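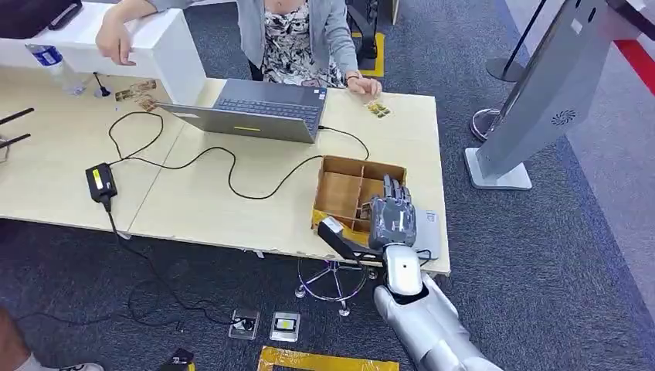 Viorica Babić has been reading the minutes of the Toris Basin Commission since she was a graduate student, and she still gets excited when a new batch comes out. Most of us would struggle to name a single official at a regional water body. She can tell you who chaired the budget session, who walked out of it, and who came back after lunch.

So when the commission's member states agreed to let staff apply openly for the deputy jobs, where governments had always handed them out among themselves, I called her first. She had already read the decision twice.

"I was making soup when it landed," she says, laughing. "The soup did not survive. You have to understand, people have been asking for this since before I had gray hair, and it went through at the end of a long evening in Peltitz with hardly any speeches!"

The commission has four deputy directors. Under the old custom, each of the bigger states had a chair it considered its own, and when a deputy left, the replacement came from the same capital. None of it was written down. Babić spent two years on her study of the custom, published by the Jaber Institute, and she found it mentioned only sideways, in letters and in the margins of seating plans.

"There are 2,853 pages in the correspondence files and I loved nearly all of them," she says. "You'd get a very formal letter about flood gauges, and then in the last line, 'we trust our usual post remains our usual post.' Lovely. That one line told me more than the annual reports."

What changes now is fairly simple. Vacancies will be posted, a panel will interview, and the director picks from a short list. Governments can still nominate people, but their names go into the same pile. Babić thinks the part to watch is the panel – who sits on it, and whether its notes are kept.

She is most cheerful when she talks about the staff. The secretariat employs 379 people, and many have worked there long enough to train several bosses who arrived knowing nothing about rivers.

"I met a hydrologist who had written the talking points for three deputies in a row," she says. "She could do that job tomorrow. Under the old way she could not even ask for it. Now she can fill in the form like anybody else, and I really hope she does." 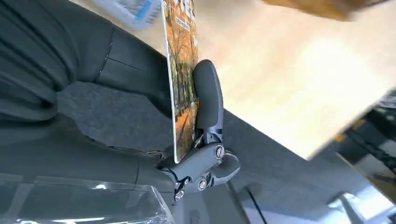
A printed photograph of an autumn street lined with trees.

I asked whether the capitals would really let go. The Dellia delegation, for one, called the decision "a trial" in its closing statement, and the text comes up for review after the first round of hiring.

"Oh, they'll push," Babić says. "There will be phone calls. There will be dinners. I don't expect 100 percent clean hiring, and I'd be suspicious of anyone who promised it. But a phone call about a posted job is a different thing from a phone call about a job that was yours all along – somebody on the other end has to say why your candidate is better than the other ones."

The first vacancy should be posted in September, for the deputy who handles data sharing. Babić calls it the best job in the building. She plans to be in Peltitz when the short list is announced, and she has already asked the archive for a desk.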